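Written in a rush, kettle on, bus in 23 minutes and I haven't found my other shoe. So. Apologies for spelling.

I said last time I'd do a post about giving up the big shop, and then I didn't, for most of February, because I was busy failing to give up the big shop. But I think it's stuck now. Writing it down before I jinx it.

Background for anyone new. We live at the top end of Urstead, which has a bakery, a chemist, a vet and a place that sells blinds. Proper supermarket is over in Plarnow. For years the routine was: drive to Plarnow, fill the boot, drive back, cram it all in, throw a third of it away ten days later. Spinach mostly. I have personally killed more spinach than any slug.

What tipped it was the receipts. I kept them all in a biscuit tin meaning to go through them "at some point", and at some point turned out to be a wet evening with no telly worth watching. £269 in one month on things I could not remember eating. Not the whole bill, just the stuff I'd put a biro line through. Three jars of the same mustard. A celeriac. Who was the celeriac for?

So the new rule is small shops. On foot, one bag, nothing that won't get eaten in the next couple of days. The bag is the one from Boleck with the long handles, it goes over the shoulder and stops me buying squash.

First week was awful. I'll just say it. Went out for onions, came back with crumpets and no onions. Went out again. It rained. Had crumpets for tea. Second week I started writing a list on the back of my hand, like being at school, and that helped untill I washed up.

Then there's the cooking side. When you've a full freezer you never really have to decide anything, you just dig. Now I stand there at five o'clock with four eggs and half a cabbage and have to have an Idea. Some of the Ideas have been good. Cabbage fried hard with a bit of vinegar and an egg on top, very good, had it twice. Some have been leek and sardine.

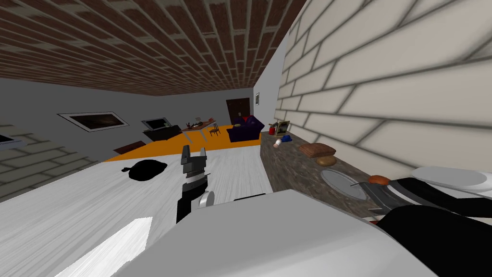
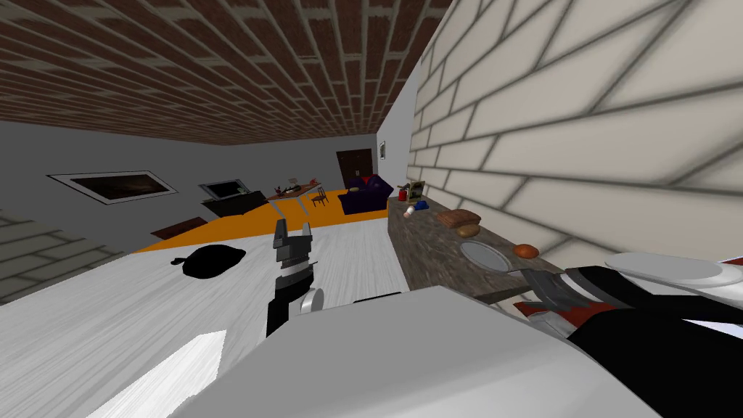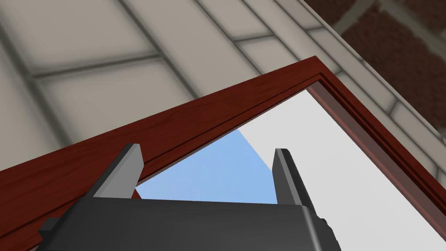 Raffaele Longo at the bakery has been a great help in all this without meaning to be. He does a half loaf if you ask. I've been going in there for years and had no idea you could ask! A half loaf is exactly two days of toast for us, so no more green heels at the back of the bread bin. He also told me to keep it cut side down on the board with nothing over it, and I argued, and he was right, the crust stays a crust.

Milk is the problem. Milk is heavy and we drink gallons of it. I tried the Lui long life cartons as a backup and they're fine in tea, not fine on cereal, and custard made with it tastes a bit like the inside of a flask. So milk is the one thing I've let myself order to the door. Comes on a Tuesday. If that's cheating then I'm cheating.

Other things I've got wrong, quickly:

- rice. Don't buy rice in tiny bags, it costs silly money. Buy the big sack, it keeps.
- same for washing powder, loo roll, cat litter. I did carry cat litter up the hill once. Once.
- bananas. Always one too many whatever I do.
- going out hungry at lunchtime past the bakery. Cheese straws. No defence.

So really it's a small shop for fresh things and a drive to Plarnow every now and then for the heavy boring stuff. Which my mother did all her life and never wrote a blog about. She rang while I was typing the bit about the cabbage and said did I want her old string bag, and I said yes, and she said well it's got a hole in it. Bringing it Sunday, I think, or I'm fetching it, we got cut off.

Is it cheaper? Don't know yet. The corner prices are higher, no way round that, butter especially. But the bin is nearly empty come collection, and I've stopped finding bags of brown water that used to be salad. I'll do the receipts again when I can face the tin and put the proper numbers up, even if they're embarassing.

The walking is nice, too. It's 2 miles there and back if I go the long way by the allotments, and I mostly do go the long way. Someone down there has had purple sprouting on the go under a net and I am watching it with real envy. Might ask if they ever have any spare. Might leave a note on the gate, is that odd? Tell me if that's odd.

A few of you asked about the soup from the last post. It was just carrots, an onion, a potato to thicken it, cumin, stock cube, water to cover, boil, blitz. No recipe. If it tastes of nothing put more salt in, and then a bit more. The person who said ginger, yes, tried it, better.

Also whoever asked about freezing herbs in oil: I did it, in the ice cube tray, and now all our ice tastes of parsley. Buy a second tray before you start.

Right, shoe found, it was under the bread bin shelf with the carrier bags, no idea. Have to run. More next week if I get a minute, probably about the allotment note, or the string bag.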